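Jirketti Project News
June 25, 2021

Teaching by hand, one doorway at a time

The demonstration library passed a mark we've been watching for all spring. As of this morning it holds 3,005 finished episodes, every one of them driven by a person sitting at a desk with a controller in each hand, steering a simulated two-armed robot through the rooms of a simulated house. When we started at Denutura we had a single kitchen and a drawer that would only open if you yanked it. Now we have hallways, bathrooms, marble floors and doors with real weight to them!

Doors are what most of the last few weeks went into. A person walks up to a door and goes through it without a thought, but when you're driving the arms yourself you find out how many small choices are in there (where to stop the base, which hand goes first, how close is too close). Our drivers don't all do it the same way, and we've stopped asking them to. Some get one gripper in low by the edge and keep the other hand raised in front of them. Others back off, line up again and take it slowly.
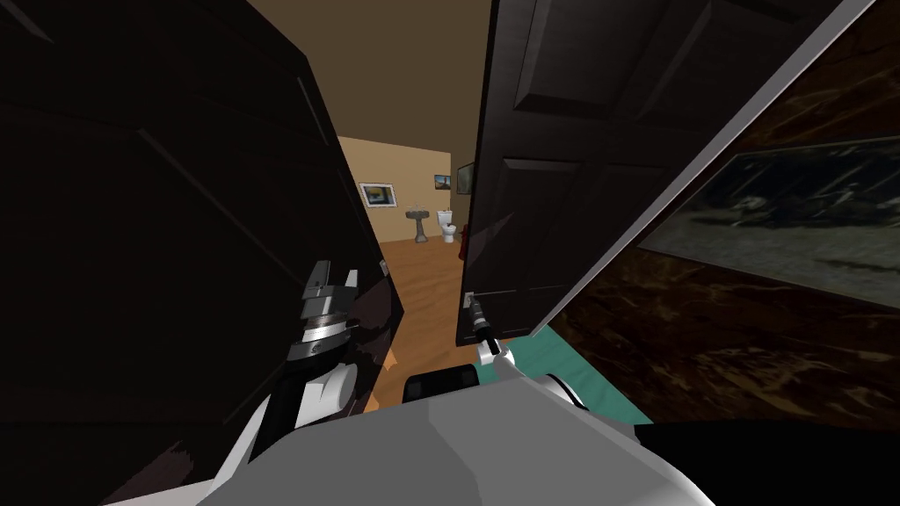 We've kept the slow ones. The first learning runs used only the quickest episodes, and the policy that came out of them was bold and clumsy and kept catching its elbows on the door frame. With the careful episodes added back in, it began to pause and correct itself, and that was a very good afternoon in the office.

The Wei controllers have helped a lot too. The old pair sent a little jump down the arm whenever you let go of the trigger, and you can spot it in the early recordings if you plot the wrist. The new ones are smooth. We went through the old set and pulled 112 episodes where the jump was bad enough to spoil a grasp. They're in a separate folder if anybody wants them for studying driver error — please do, there's good material in there.

Flat things on floors

The other task getting attention is picking up thin objects. Mugs and bottles are kind to a two-finger gripper, but a picture under glass lying flat on tile is another matter, and there's very little height to work with. What seems to work best is opening wide, coming down with a finger on each side of the object, and closing only once the hand camera shows both fingers clear. The hard part for the driver is judging the last bit of height from that view, and we're trying a soft tone in the headset that rises as the fingertips near the floor.
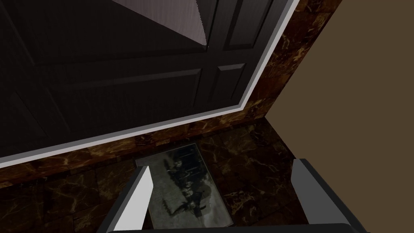

What's next

In July we start on the Ideck house layouts, with narrower halls and more stairs than we'd like. The goal is 3,300 episodes before we freeze the set and start the next round of training. Of what we have now, 1,115 include both arms working together, and we'd love to see that share grow, so if you're booking a driving slot, please pick a two-arm task.

New drivers are very welcome. The practice room takes less than an hour to get through, you don't need any background in robots, and your first few tries won't be saved unless you ask for them to be. Write to the project desk for a login.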